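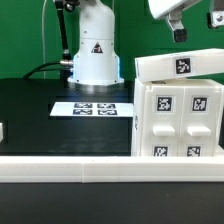
上一章把机械臂装好、通了电，这一章终于轮到采集示范数据了，也是我自己最喜欢的一部分（虽然第一个下午基本都在返工）。我用的采集程序叫 Ornby，任务包是 Skirneck 里的“拉抽屉”那一套，你换成别的任务，步骤也差不多。台面请先照我的样子摆：机械臂底座前面平放一张印着四个黑色标记的白纸，两行两列，右边立着那个双抽屉的白色柜子，两个抽屉把手的上方和下方各有一个标记。背后挂绿布，桌面是黑的，这套颜色我用到现在没动过，后面的默认参数也都是照着它调的。

4.1 开工前的准备

先别急着点“开始录制”。我知道你手痒，我也是，可下面这几步跳过去的话，晚上看数据的时候会很想骂人。

1. 把柜子推到位，在桌面上沿着底边贴一圈低粘度胶带。以后柜子被碰歪了，对着胶带推回去就行。

2. 把标记纸放平。四个角都要贴住，中间不能鼓。我吃过一次亏，纸的一角翘起来一点点，标定误差忽大忽小，查了大半天程序，最后用手指一按就好了。

3. 理线。底座侧面接头上的那根黑线要留出一段松弛，不要绷直，也不要让它从标记纸上面横过去。

4. 清空手臂会扫过的地方。水杯、螺丝刀、手机，统统拿走。（手机尤其容易忘，我现在进屋就把它扔到门口的架子上。）

5. 打开 Ornby，等左上角的状态从“连接中”变成“就绪”。第一次启动会慢一些，去倒杯水再回来。

6. 在任务列表里选 Skirneck，再选“拉抽屉”，左右抽屉是两个单独的子任务，先选左边的。

注意：柜子顶上横放着的那根白色长条，开工前也看一眼它的位置。Skirneck 会把它正面的标记一并记进数据里。长条在同一个批次里挪过位置，程序不会报错，到了训练时才会冒出一堆奇怪的样本。要挪可以，请新开一个批次再挪。

小心：伸手到台面上调整任何东西之前，先按暂停，再把手放到急停按钮旁边，确认手臂停住了再伸过去。别图快，别觉得自己反应够快。

4.2 标定

标定每天做一次，相机或者标记纸被碰过之后再补一次。流程很短：

1. 在 Ornby 里打开“标定”，把手臂移到停靠位。夹爪尽量抬高，退到不会遮住标记纸的地方。

2. 看预览窗口。四个标记都要套上绿框，框要稳，不能一闪一闪的。

3. 点“采样”，等进度条走完。这段时间请不要靠在桌子上，也别关门太用力，我是认真的。

4. 看误差值。界面上显示“良好”就点保存；显示“一般”就再采一次；连着几次都是“差”，先去检查灯光。

5. 切到“柜体”页，确认柜子上的标记也都认出来了。抽屉必须是完全推回去的状态，开着一条缝做标定，抽屉的零位就全错了。

关于灯光我多说两句。我习惯把窗帘拉上，只开顶灯，哪怕外面阳光特别好。太阳光会慢慢移动，上午标记还清清楚楚，到下午三点多，纸面上就一片反光，绿框开始跳。黑色桌面也会反光，如果你看到预览里桌面有一块特别亮，把灯转个角度，或者在灯前面夹一张描图纸，效果好得出乎意料！

提示：误差总降不下来的时候，擦一下镜头。说起来有点丢人，我有两回都是镜头上的指纹。

4.3 录一条示范

一条示范从手臂在起始位开始，到抽屉拉开、夹爪松手、手臂退回去为止。我建议你先关掉录制，空练十来遍，等手感顺了再录。用手柄遥控和你用自己的手去拉抽屉完全是两码事，刚开始谁都会冲过头。

1. 确认抽屉关好，手臂在起始位。按手柄上的 A 键开始录制，听到一声短提示音后再动。

2. 先平移，把夹爪带到把手正前方，离开一掌的距离停一下。停这一下很有用，后面裁剪数据时可以拿它当分段点。

3. 慢慢靠近，让两个指尖分别到把手两侧。不要从斜上方直接插下去，黑色的橡胶指尖容易蹭到抽屉面板，蹭多了会卷边。

4. 合拢夹爪。力度档位先用默认值，感觉打滑再往上加一档，别一下子加到顶。

5. 沿直线往外拉，速度要匀。拉到程序提示“行程到位”就停，不用非得拉到底。

6. 松开夹爪，后退，再抬高，回到起始位。顺序不要反，先抬高再后退的话会把抽屉带着往上别。

7. 按 A 键结束。屏幕上会问你这条是“成功”“失败”还是“丢弃”，照实选。

第七步里的三个选项，很多人（包括当年的我）都会选错，所以展开讲一下。抽屉拉开了，动作也完整，就选“成功”，中间抖了一下没关系。夹空了、滑脱了、抽屉只开了一点点，选“失败”。“丢弃”只留给和任务无关的意外，比如手柄没电了，电话响了，你打了个喷嚏。失败的示范请务必留着，Rudd 训练脚本会用它们来学判断，全丢掉的话，模型会对自己的每一次抓取都信心十足，空着夹爪也照样往后拉，看着又好笑又心疼。

小心：拉抽屉时如果觉得手臂发涩、有明显的顶劲，马上松开手柄，不要硬拉。多半是夹爪歪着夹住了把手，硬拉会把柜子整个拖离位置，运气不好还会刮到台面前沿那根白色导轨。

4.4 录多少条、怎么换花样

左抽屉我一般录 300 条，右抽屉也是这个数。听着吓人，熟练之后一条用不了多久，放点音乐就过去了。我现在用的这一批，过完筛选后剩下 847 条，左右两边加上补录的都在里面，训练出来的策略已经够我日常演示用了。

数量够了还不行，花样也得有。如果每一条都从同一个点出发、走同一条路线，模型就只会那一条路，起点偏开一点它就发懵。我的做法是：

每录完一小组，换一个起始位。Ornby 里有“随机起点”开关，打开就行，它会自己在安全范围内挑。

靠近把手的路线时高时低，时快时慢，别刻意，也别太飘。

隔一阵故意夹偏一点再纠正回来。这类“救回来”的示范特别值钱，我每一组里都会掺上几条。

左右抽屉交替着录，不要一口气录完一边。人会疲劳，到后面动作会越来越敷衍，只录一边的话，这份敷衍就全压在另一边头上了。

不要拿来换花样的东西也有：标记纸、相机、背景布。这几样一动，标定就作废，请回到 4.2 重来。

提示：连续录上一个小时就站起来走走。我回看过自己的数据，最难看的那几段无一例外都在快吃饭的时候。

4.5 当天检查和备份

录完不要立刻关机，再撑一会儿，把这几步做了：

1. 在 Ornby 里点“批次检查”。它会列出丢帧的、时间戳对不上的、标记长时间看不见的示范。

2. 把列出来的逐条快放一遍。标记短暂被手臂挡住属于正常情况，可以保留；从头到尾都看不见某个标记的，删掉。

3. 随手抽几条没有被列出来的也看看。程序看不出你标错了“成功”和“失败”，只有你能看出来。

4. 写批次备注。灯光、力度档位、有没有挪过东西，想到什么写什么，写得乱一点没关系。三周以后你会感谢自己的。

5. 点“同步”，上传到 Grolstead 存储盘。我整套数据大约 338 GB，走无线网传到天荒地老，请老老实实插网线。

6. 等状态变成“已校验”再删本地文件。只显示“已上传”的时候别删，这两个词在界面上长得很像，字号还小。

注意：关机前把手臂送回停靠位，再按正常流程断电。底座下沿那圈蓝光灭掉之前，不要去拔侧面的线。

4.6 几个常碰到的小毛病

标记框一直闪：先看反光，再看纸有没有翘，最后才去动曝光。曝光改了以后记得重新标定。

按了 A 键没有提示音：多半是手柄睡着了，随便推一下摇杆唤醒它。要是连推几下都没反应，换电池。

画面比动作慢半拍：把其他占用相机的程序关掉。我曾经开着视频会议录数据，那一整组全都废了。

抽屉状态显示反了，明明关着却写“开”：回到标定里的“柜体”页，把抽屉推到底，重新记一次零位。

夹爪总在把手上打滑：用干净的布把指尖擦一擦，再试默认力度。擦过还滑，就该换指尖了，换法见附录里夹爪那一页。

同步卡在最后一点不动：等等看，它在做校验，文件大的时候确实会停很久。实在等不住，可以关掉窗口让它在后台跑，别拔网线就行。

录够数以后就可以进第五章，把批次喂给 Rudd 了。头一回训练建议只挑左抽屉的数据，跑得快，出了问题也好找。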